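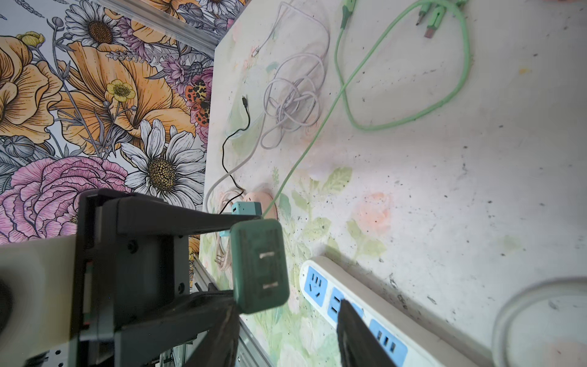

Clinness PT2 Plug Test Cell
Single-arm cell for small power adapters, chargers and corded accessories

Overview
The PT2 is a bench-mounted cell for shops that test, sort or refurbish small power adapters. One arm picks up an adapter, turns it so the prongs line up with the socket, plugs it in, waits for the reading, pulls it out and puts it in the pass or fail tray. It works with adapters lying in any position on the bench, cables attached.

The cell is sold as a complete unit: arm, two-finger gripper, wrist camera, controller, test strip mount and trays. It runs on ordinary shop power and needs no compressed air.

What it handles
Two-pin and three-pin adapters, USB charger blocks, and adapters with a fixed output cable. Cables do not have to be wrapped or tied before loading. Badly knotted cables should be separated by hand first, as the arm will lift the whole knot and then stop and ask for help.

Adapters with folding prongs have to be opened by the operator. The gripper can't do it. Adapters with cracked cases or bent prongs should be pulled out before loading and sent to scrap.

Work surface
The cell does not need a plain background. Any flat, matte surface will do, and printed table covers are fine. Glossy or clear covers cause bad picks under overhead lights and should be avoided. Wipe the surface down at the start of the shift. Dust on the surface does not affect picking, but grit in the sockets wears the contacts.

What changes for operators
Plugging and unplugging by hand is hard on the thumb and wrist, and it is the part of the job most people ask to rotate out of. With the PT2 that motion goes to the arm. The operator loads the bench, clears knots, checks the fail tray and signs off the batch.

At Gristance, a charger refurbisher that has run two cells since last April, the test bench used to be staffed by four people in half-shift turns. It is now staffed by two for the full shift. The other two moved to cable repair, at the same pay grade. "My hands don't hurt when I get home," says Maricruz Ledesma, who was on the bench before the cells came in. "But you do have to watch the trays. It's more looking and less doing, and that took me a while to get used to."

Yesenia Cortés, the shift lead, says the fail tray is where the time goes now. "A good share of what it fails is just not pushed in all the way. We retest every one by hand before it goes to scrap – I would tell any new site to plan for that."

We agree with her, and the operator guide was changed to say so. Plan on one trained person for every two cells, and do not remove the hand test station when the cells are installed.

Speed
The PT2 is slower per piece than a practiced operator. It makes up the difference by keeping the same pace all shift. Expect about 3,000 adapters a week from one cell on a single shift, less if the mix includes many long cables. The best single week at Gristance was 1,904 on one cell in the first month, before the trays were moved closer to the arm. Later weeks have all been higher.

Safety
The arm stops on contact and stays stopped until the operator presses resume. The test strip is switched off whenever the arm stops, and it is live only while an adapter is seated. Operators may reach onto the bench while the arm is paused. Long hair and lanyards must be tied back, as with any bench machine.

Training
Operator training takes one day on site. A second day covers changing finger pads, replacing the strip and teaching a new adapter shape, which takes 10 sample picks. We ask that the people who will run the cell attend, not only their supervisor.

Wear parts
Finger pads, pair: check weekly, replace when the grip face is smooth
Test strip: replace when plugs feel loose in the socket
Camera cover: clean with a dry cloth, replace if scratched

Options
Duletti label printer for pass tray
Chávez rolling base with locking casters
Second fail tray for visual rejects

Ordering
Lead time depends on the strip and socket type. Send us a few of your most common adapters, including one or two you know are faulty, and we will run them before quoting.

Page updated Thu 5 March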